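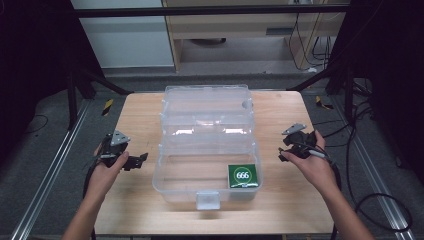

Drallstead Community Flag Kit
May 27, 2025
By Kristine Rivera

The Drallstead kit is made for shops, libraries and neighborhood groups that want to mark Pride month at the front door. Each kit has one window flag, a 19-inch pole with a suction mount, and 17 stickers in the same design.

The artwork is by Hidayah Hidayat, who drew the first version in February for a street fair in Dinness. The colors are printed on both sides. The flag can be machine washed on cold – take it off the pole first, and hang it to dry.

We printed 3000 stickers and 542 flags for this run. Two dollars from every kit goes to the Ravance Youth Center, which runs a drop-in evening for LGBTQ+ teens.

Kits are $24 each and ship flat. Pickup is free at our Dinness store. For orders of ten or more, ask for Endang Purba at the front counter. Replacement suction mounts are sold separately for $3.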